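Robotics & Making | Student Projects
7 min read

Living with the Mavex Starter Kit: Project Report
Rohani Entili, Indirbridge Technical College

My project this term was to take a tabletop robot arm kit, build it from the box, and find out how far a student with no robotics background could get with it. I chose the Mavex starter kit from Lahlou because it comes with a gripper and a wrist camera, and because the price (800 dollars, paid from our department's project fund) was the highest I could get approved. I had never built anything bigger than a bookshelf, so I was pretty nervous and very excited!

Building it

The manual says to set aside one afternoon. I needed two, mostly thanks to the cable that runs up through the elbow. I fed it on the wrong side of the bracket and had to take the whole forearm apart again. Apart from that the steps are clear, the screws come in labeled bags, and the drawings match the parts. My favorite bit was mounting the fingers, which slide on and lock with a click. Swapping them later takes less than a minute.

Setting up the camera and gripper

The software is called Brarnero and it ran on my old laptop without any trouble. You open the live view, bring the fingers together, and adjust the closing position until you are happy with it. I did this over and over during the term, and I got fond of the wrist view. You look out along the fingers as if they were your own hand.

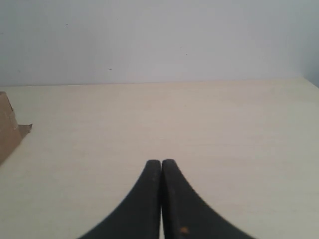 I wanted the fingers nearly shut for my starting pose, with a narrow gap left between them. The black fingers are easy to pick out against a pale tabletop, and I'd suggest a plain light surface to anyone starting out. On the patterned desk in the dorm I kept losing track of the edges.

Picking things up

For the main test I used foam blocks, then pill bottles, then a deck of cards in its case. I programmed 99 attempts with the blocks and the arm completed all but 7. Five of those misses came in the first session, before I had learned to lower the arm slowly. The bottles went well too. The cards were hard, and I never found a grip angle I trusted.

What I would change

The power cord is too short, and the manual's section on saving poses is one thin paragraph. I lost a whole set of poses in April before a classmate showed me the export menu. I'd also love a softer finger option for slippery things.

Next I want to try sorting blocks by size, using the same starting pose and a slower wrist turn. The kit stays in the lab over the summer, and I've already signed up for bench time.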